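Your Small Website Does Not Need a Slider
September 25, 2022

I have been building little websites for little businesses for a good long while now, and if I could take one thing away from every one of them, with nothing put in its place, it would be the slider. You know the one. You land on the front page and a great big banner fills your screen, and just as you have got to the middle of the sentence printed across it, the whole thing glides off to the left and something else comes gliding in after it.

I do understand why people love them, I really do. When I set up my first shop site, over in Manlow, I spent the better part of August picking a theme, and the slider was the reason I picked it. It looked so grown up! The demo page had mountains and a coffee cup and a lady laughing at a laptop, and I thought that if my page moved like that, people would believe I knew what I was doing. I paid $69 for the theme, a lot of money to me at the time, and then I sat there with an empty slider and nothing to put in it.

And that, I think, is where most of the trouble begins. A slider asks you for five important things, and most of us have one, or on a good day 2. So we make up the rest. We write "Welcome to our site" on one slide and "Quality you can trust" on another, and we stretch an old picture until it goes fuzzy, and the one thing a visitor came for (the opening hours, the price list, the phone number) gets pushed down to where they have to go hunting for it.

Then there is the weight of the thing. The theme I use most these days is called Nikzad, and it has no slider at all, just a plain heading, a short paragraph and a button. When I moved my own site over to it, the front page dropped by 900 kilobytes, and I hadn't touched a single product photo. My sister-in-law lives out past where the good internet stops, and she called to ask whether I had bought a faster computer. I was so pleased I didn't correct her for quite a while.

People will tell you that a client expects movement, that a still page looks dead. I have heard this from a very nice design shop, Westano, whose work I admire in nearly every other way, and I have argued it with them over more than one lunch. My answer is always the same – a still page looks dead when it has nothing to say, and so does a moving one. Put your best offer in plain words at the top. Put one good picture next to it. Let folks scroll at their own speed, as they have been doing quite happily with everything else they read.

I will give some ground, because I try to be fair. If you are a photographer, or you rent out cottages and people truly want to look through every room, then a gallery they can click through by hand is a lovely thing. My quarrel is with the kind that moves on its own and takes the page out of your hands. Give people arrows and let them do the moving. And for a shop with a handful of items, I would still set the photos one under the other, plain as laundry on a line, and leave them be.
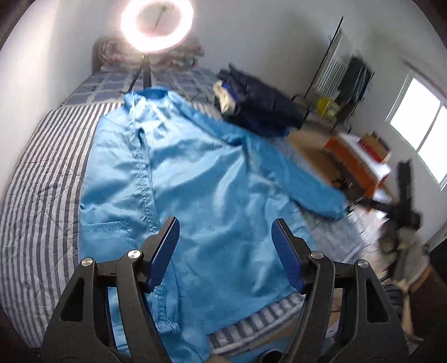

Light blue, long sleeves.

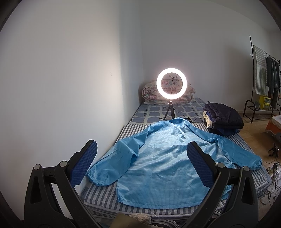

Vudutport wrote in to say that I was being too hard on the poor slider. The shop site Vudutport looks after has had one for years, set to change only when the visitor clicks, and the owner likes being able to swap in a holiday notice without calling anyone for help. The part about load times was fair enough, the note went on, but a banner squeezed down to a sensible size and limited to two slides had never brought in a single complaint, and would I please say so in my next piece. So I have said so in this one, and I will add that clicking by hand is all I was asking for.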